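Zotetti Two-Finger Gripper – Planning and Purchasing Information

The Zotetti gripper is supplied for tabletop handling stations and may be ordered singly or as a left and right pair. It is intended for institutions that expect to handle soft goods and household articles at the same station.

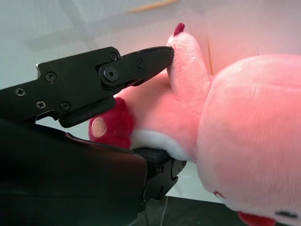 Reading time: 1 min

Budgeting
Purchasers should plan for the complete station at the outset. A paired order includes mounting hardware and one set of jaw tips for each gripper. Replacement tips are listed separately under Prondo part 122 – departments with heavy schedules are advised to include a second set in the first order. Orders are delivered in up to 25 working days.

Site planning
The work surface should be chosen before the grippers are ordered. Mapplebeck tables are available through the same purchase agreement. Trial objects should vary in shape and firmness, and should include at least one plush item. 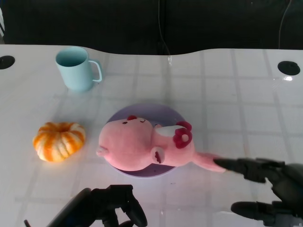
Plush pig on a lavender plate, with mug and striped pumpkin

Service
Annual inspection is carried out at the Prarneton service center. Visits for the coming year are scheduled in May. Purchasers holding more than one station may combine inspections under a single order.

Quotations
Requests should be addressed to Oskari Ahonen, Equipment Sales, and should state the number of stations and the delivery address.

Page revised December 6, 2018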